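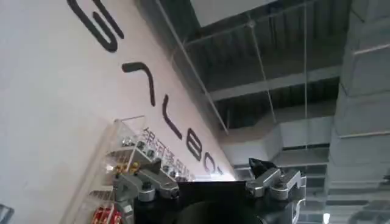 How long does it take to teach the arm a new task by hand?

Most people record their first usable demonstration within an hour of switching on, and a full set for a simple pick-and-place job usually fills an afternoon. If you have used an older Vaher controller you will move faster, as the buttons are in the same places.

Section 4: Recording demonstrations

By now you should have the arm bolted down, the Vaher controller paired and the Skeltard software installed on your computer. If any of that is still to do, please go back to Section 3 first. We have answered a good many calls over the years that ended with somebody tightening a mounting bolt, and we would love to save you the wait on the line!

There are two ways to show the arm a task. In hand guiding, you hold the arm and walk it through the motion yourself. In remote control, you stand clear and steer it with the Vaher handset while watching the wrist view on your screen. Hand guiding feels natural almost right away and suits short, slow jobs. Remote control takes a little practice, but it keeps your hands and sleeves out of the recording, and we like it better for anything with shelves or narrow openings.

4.1 Before you start

1. Clear the reach area marked on your floor template and let everyone nearby know you are about to power the arm.
2. Set the emergency stop where you can hit it without looking for it.
3. Turn the speed dial to Low.
4. Open Skeltard, choose New Task and give it a name you will still understand in December. "Test 2" seems fine today, but you will have six of them before you know it.
5. Press Home and wait for the steady tone.

CAUTION: Do not reach between the gripper fingers while the status ring is lit. The fingers can close on a stored command even when the arm itself is standing still.

4.2 Hand guiding

1. Stand beside the arm, never in front of it, with your feet a comfortable distance apart.
2. Hold the guide handle above the wrist. Squeeze the trigger halfway and the joints will go soft in your hand.
3. Press Record on the handset, or have a helper press it for you.
4. Move the arm toward the object at an easy, even pace. Slow down as you get close - the way you would when setting down a full cup of coffee.
5. Thumb the gripper switch to close the fingers. Let them settle before you lift.
6. Carry the object to its place, open the fingers and back straight away from it.
7. Press Record again to stop.

Squeezing the trigger all the way locks the joints. This is a safety feature and it surprises everyone the first time, so try it once or twice before you record anything.

4.3 Remote control

1. Put the handset on its stand and choose Remote from the mode list.
2. Check the wrist view. Both fingertips should show when the gripper is fully open. If one is missing, see "Camera alignment" in Section 3.
3. Hold the enable button with your left hand. The arm moves only while this button is held down.
4. Press Record, then steer with the right stick. The small wheel turns the wrist.
5. Finish with the gripper open and well clear of the object, then press Record to stop.

NOTE: When the wrist is tilted, the wrist view tilts with it, and "up" on your screen may be sideways in the room. Take your time. If you lose your bearings, let go of the enable button, look at the arm itself and carry on when you are ready. A pause in the recording does no harm.

4.4 How many demonstrations?

For a task with one object and one destination, we suggest 58 good recordings. Move the object a little between them, and turn it now and then. If the object can sit on more than one shelf, add 16 recordings for each extra shelf. The memory card supplied with the Homel base unit holds 1,574 short recordings, so you are unlikely to run out of room on your first project.

4.5 Reviewing and keeping your work

1. Open the task and play each recording at double speed.
2. Delete any with a dropped object or a bump against the furniture. Hesitations can stay.
3. Select Send to Zivden to begin training. Leave the computer plugged in until the green check mark appears.

If Skeltard shows message 258, the handset and arm clocks have drifted apart. Restart both, press Home and record the last demonstration again.

Section 5 covers running the finished task at Low speed for the first time.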